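Home | Cells | Checklists | Contact

Jan 25, 2020, by Farzana Memon

Weekly check, bathroom cell, arm 12

- E-stop: OK. I hit it twice, Lev watched!
- Wrist bolts: one had backed off, snugged it up.
- Cable wrap: scuffed at the elbow (again), new sleeve ordered from Drerkex.

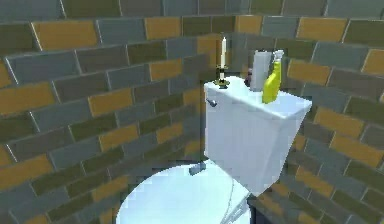
- Home position: fine after I re-zeroed joint two.
- Speed limit: still set to 50 percent, leave it there please.
- Grease: skipped, Gert has the gun. I'll get it Monday.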